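Plurix-talk mailing list
Subject: Re: cloth folding, who's in for August?
From: Ertuğrul Tokgöz
Date: Sun 2 July

Hi all,

Quoting the earlier message for those who only joined the list at the Stustik taster evening, my answers are in between.

> Hello everyone, I'm one of the second years and I've been reading
> the wiki page on the cloth task. Three things I couldn't work out.
> Do we have to use the club arm or can we bring our own? Is the
> cloth supplied on the day? And is it true that last year's team
> wrote all of it in the final week?

Club arm, please. The rules do let you bring your own, but then you have to get it through the safety check at Itwood in the morning, and last year the queue for that was longer than the practice slot. Ours has been through it once already and the paperwork carries over.

The cloth is supplied, yes, and you don't get to see it beforehand. They only promise that it's a single colour and no bigger than a tea towel. So practise on everything you can find. Bring things from home! Thin ones, stiff ones, the horrible stretchy ones.

As for the final week: most of it, yes. I was there. Please let's not do that again.

> Also I don't really understand why picking up the cloth is harder
> than folding it. On the wiki it gets more points and I'd have
> thought it was the easy bit.

I love this question, it's the one that got me hooked. If somebody hands the arm a cloth lying flat, the fold is a few moves you can nearly write down in advance. A cloth that has been dropped on the table can be lying in any shape whatever, and the corners you want are usually tucked underneath. So first you have to find an edge, lift, have a look, and very often put it down again and have another go. Ung (our grasp picker, for the newcomers, named after nothing at all) does this by scoring lots of possible pinch points from the wrist camera and trying the best one. It was dreadful in spring and it's getting properly good now. In the last batch we ran 49 drops and it got hold of an edge first time in 30 of them, and I did a little dance.
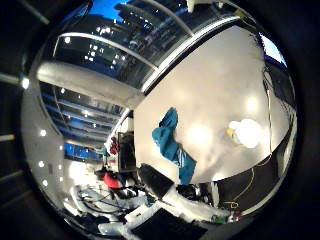

Plurix Student Robotics Club, Cloth and Soft Objects Team

If you want to try the picker on something nasty, a teal cloth bunched up on the glossy white table, with the ceiling lights shining back off the top, is a very fair test. The reflections are our biggest headache at the moment. Ung sees a bright soft patch and thinks it might be a fold, and anything white on the table goes the same way: with enough glare on it you lose the outline altogether. Two ideas so far:

1. Throw away every pixel above a certain brightness before scoring. Quick, but it also throws away white cloths, and we might be given a white cloth.

2. Move the wrist a little, take a second view and keep only what stays put on the table. Reflections slide about when the camera moves and cloth doesn't. Slower, but I think it's the better one and I'd love somebody to take it on.

The lens is very wide, so the straight edges come out as arcs and the round table looks like part of a ball. There's an unwarping script in the tools folder. Run it before you label anything. I labelled 821 pictures without it in the spring and then did them again.

> Is it all right to come if I can only program a bit?

Yes yes yes. There's loads to do that has no code in it at all: dropping cloths, labelling, keeping the log, sorting out the cables (please, somebody, the cables). The labelling guide is almost 30 pages but you only need the first four, the rest is me arguing with myself about hems.

For August I need to send in names for the team, so reply to the list if you'd like to be on it, and say whether you can make evenings. We've mostly been working after dark, and I rather like it up there with the lights on in all the towers outside. If evenings are no good for you, say so as well and we'll find another slot.

Last thing, whoever has the spare gripper pads, could they go back in the drawer? I've got the old ones on and they slip on anything silky.

Ertuğrul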